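How a Corrections Desk Counts Its Own Mistakes

Bushra Cheema has run the corrections desk at the Ollero, a regional news site, since the paper edition closed. Her desk keeps a log of every published change to a news story that alters a fact, and last August she released the log for outside coding. The file holds 1,959 entries.

"We had the data for years and did nothing with it," Cheema said. "It was a spreadsheet with a free-text column. You could search it if you already knew what you were looking for."

The coding was done by Areeba Ansari, a media researcher who studies how corrections move through news networks. She assigned each entry a type (name, figure, date, quotation, attribution, or context) and recorded the interval between publication and correction. Two coders worked on each entry separately, and disagreements went to a third reader.

Names were the largest group. Ansari does not consider that a finding about accuracy. "Name errors get reported because the person who is named reads the story," she said. "Context errors mostly don't have an owner. If a piece leaves out that a study was paid for by one side, who writes in?"

For that reason she advises against using the log to rank reporters or sections. A section with few corrections may be careful, or it may have readers who don't complain. The log can't separate the two.

Cheema agreed, with one reservation. She thinks the time interval is usable, because it depends mostly on the desk. Under the site's rule, a factual complaint gets a first reply within 60 minutes during staffed hours. The rule says nothing about how long the fix itself may take, and the log shows that attribution errors wait longest.

"An attribution fix needs the reporter, the editor, and sometimes the source," she said. "A misspelled name needs me."

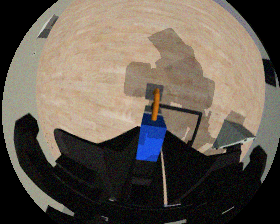

The harder problem is reach. A correction is attached to the story page, but many readers never see the page again. Ansari pointed to copies carried by partner sites under a syndication agreement. The agreement requires partners to apply corrections, and the feed sends them an update notice, but the notice arrives as a full replacement of the story with no marker showing which line changed. A partner that has trimmed or rewritten the text can't apply it automatically.

Ansari checked a set of corrected stories on Pomport, one of the partner sites. Some carried the correction in full. Others had the corrected text and no note, so that a reader returning to the page would have no way to know it had changed. She has asked Pomport's editors for their update records and has not yet received them. She would not give a rate until she has those records.

"I can tell you what the page says now," she said. "I can't tell you when it started saying it."

Cheema wants the feed to carry a separate correction field with the old wording, the new wording, and the time of the change. The software vendor, Vistier, has quoted for the work. The sticking point is the old wording. The Ollero's lawyers prefer not to repeat a statement that has been withdrawn, particularly in a libel complaint. Cheema's proposal would allow the old wording to be left blank in those cases and marked as withheld.

Headlines are handled separately and, in her view, badly. A headline can be changed at any time by the page editor, and only changes that an editor flags as corrections reach the log. Changes made for length or search traffic do not. Ansari found 4 entries in which the note referred to an earlier headline that the log did not contain. She left them in the file and coded them as incomplete.

Asked whether readers trust a site more or less after seeing a correction, Ansari said her material doesn't address it. She would want a survey with a comparison group, and she would want the correction to concern something the reader cared about before seeing it. "If you test it on a misspelled street, you learn about streets."

The coding guide will be posted with the data once personal details in the complaint text have been removed. Cheema is doing that part by hand. The desk now fills in Ansari's type column when a correction is logged, and the free-text column remains beside it.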